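October
By Nazmiye Oral

4. What the claim files can and cannot say about fault in rear-end crashes

4.1 The presumption and its limits

Most adjusters start a rear-end file from the same place: the driver behind is at fault. The rule is easy to apply, and it is right often enough that few people inside an insurance office have a reason to question it. Our doubt concerns what happens after the rule has been applied. Once the trailing driver has been marked as the cause, the rest of the file tends to go thin. Skid distances go unmeasured. The lead driver is asked where it hurts but is seldom asked why he or she braked. Anyone who later wants to use these files to study how such crashes happen is working with records that stopped asking questions on the first day.

We read 1159 closed files from the Flillside area, all involving two passenger vehicles and at least one claim for neck or back injury. In the great majority, the cause field held a single phrase, usually "following too close" or "inattention." We do not think either phrase should be treated as a finding. The first is a conclusion drawn from the fact that a collision took place. The second is nearly always a guess, made by an officer or an adjuster who was not there, about the state of mind of a person who had every reason to keep quiet.

Earlier work on the same area, carried out under the Stikus project, took these phrases at face value and reported distraction as the leading cause. We have no quarrel with how that team did its arithmetic. Our complaint is with the input. If a form offers four boxes and one of them is the polite default, the default will win, and a chart of the results will mostly show how the form was laid out.

4.2 Following distance

The advice to leave several seconds of space ahead is sound, and nothing in this section should be read as an argument against it. Whether the files can show that drivers failed to leave that space is another question. Only a small share contained anything like a measured gap, and these came from cars that happened to carry a forward recorder. In the others, distance was stated in car lengths, from memory, by people with money at stake.

Speed is hardly better recorded. Lead drivers tended to say they were stopped. Trailing drivers tended to say they were slowing. Both may be telling the truth as they remember it. Where a recorder was present we could compare, and several drivers who said they were fully stopped had been rolling at the moment of contact. The difference matters for the injury claim as well as for fault, and we were surprised by how rarely either side's lawyer had picked it up.

We also looked for sudden braking with no visible cause, the pattern that states commonly accept as a ground for shifting part of the blame forward. The files rarely discuss it. We cannot tell whether it rarely happens or is rarely written down, and we distrust any paper that claims to know from records of this type.

4.3 The Demirtaş road segment

One stretch deserves separate treatment, if only for how much has been made of it. The approach to the Demirtaş exit had a cluster of rear-end claims between 4 and 6 in the afternoon, and the consulting firm Breltico proposed a lower limit of 40 miles per hour on the strength of it. The limit was posted. Claims fell in the following period, and the drop was credited to the sign.

We are not persuaded. A cluster gets noticed when it is at its worst, and a bad spell is often followed by a milder one whatever anyone does. The left lane had also been closed for part of the earlier period, forcing a late merge — exactly the condition under which a line of cars bunches up and stops short. That closure ended before the sign went in. Breltico's report mentions it once, in a footnote, and makes no adjustment for it.

A fair test would have needed a comparison road with similar traffic and no new sign, along with actual speeds before and after. Neither was collected. It may be that the lower limit helped. The evidence offered would look much the same if it had done nothing at all.

4.4 Delayed symptoms and the injury record

Soreness that appears a day or more after a crash is well known to doctors, and insurers who treat every late complaint as invented are being lazy. Still, a late complaint is hard to tie to a given impact, and the files we read did little to help. Dates of first treatment were often missing or disagreed with the billing record. Prior injuries were asked about on some forms and left off others. We set a cutoff of 30 days between the crash and the first recorded visit, knowing that any cutoff is partly a matter of taste, and we ran the counts again without it. The ranking of causes did not change. The average claim did, and for that reason we give no single average in this paper. 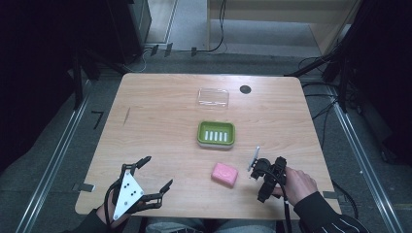
Figure 6. Tabletop with a green soap dish and a pink bar of soap.

Oral is too hard on the adjusters, in Breltico's written response to a draft of this section, and asks for a standard of proof that no claims office could afford. The response goes on to say that a driver who hits the car ahead has, by that fact alone, left too little room, and that a measured gap would add cost without changing who pays.

We accept the point about cost. The second point we do not accept, at least as a matter of research. A driver can leave a proper gap and lose it to a car that cuts in. A driver can also be pushed forward by a third vehicle whose part in the crash never reaches a file like ours. Who pays may well come out the same in most of these cases. What a county should do about the road does not, and the same files are being used to answer both questions.

4.5 What we would want before saying more

The larger set, 2141 files once single-injury and property-only claims are added, is open to the same objections, and making it bigger will not cure them. We would sooner have a small group of crashes with recorder data, a dated medical note, and a plain question put to both drivers about what they saw in the last few seconds. Until something like that exists, statements about what share of rear-end crashes comes from distraction should be read with care, ours included.

Contact: Nazmiye Oral, corresponding author | Copyright the author. All rights reserved. | Back to top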